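4. Setting up the Lultar shelf dehumidifier

Read this section before you plug the unit in. It applies to the Lultar and the Lultar Wide.
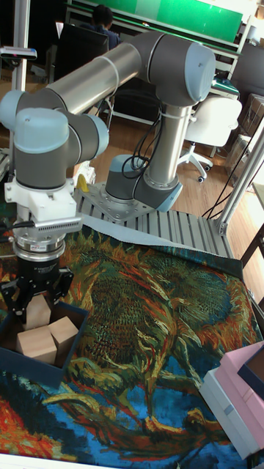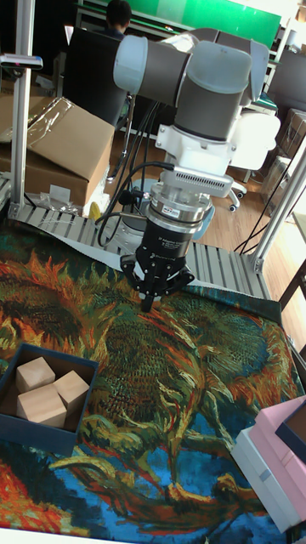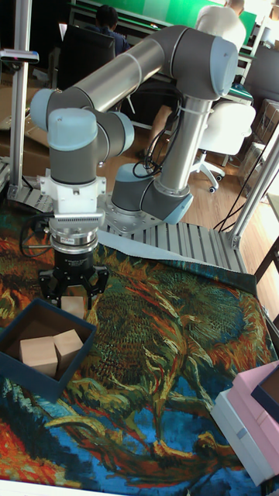 Fig. 4: Work area, three views.

4.1 Placement

1. Stand the unit upright for 30 minutes after unpacking.
2. Choose a level surface that will hold the unit with a full tank.
3. Leave a gap of 160 mm behind the rear grille. Curtains count as an obstruction.
4. Slide the tank in until it clicks.

Note: The Lultar Wide has 2 tanks. Both must be in place or the fan will not start.

4.2 First run

1. Plug the unit directly into a grounded wall outlet – no extension cords.
2. Press and hold POWER until the green light stays on.
3. Turn the dial to 2 and close the windows.
4. Let it run for 90 minutes before changing the setting.

Caution: Unplug the unit before removing the filter. Do not tip it with water in the tank.

Note: A faint smell in the first hour is normal. If it continues, switch off and contact Rumholm Service.

For continuous draining with a hose, see section 5.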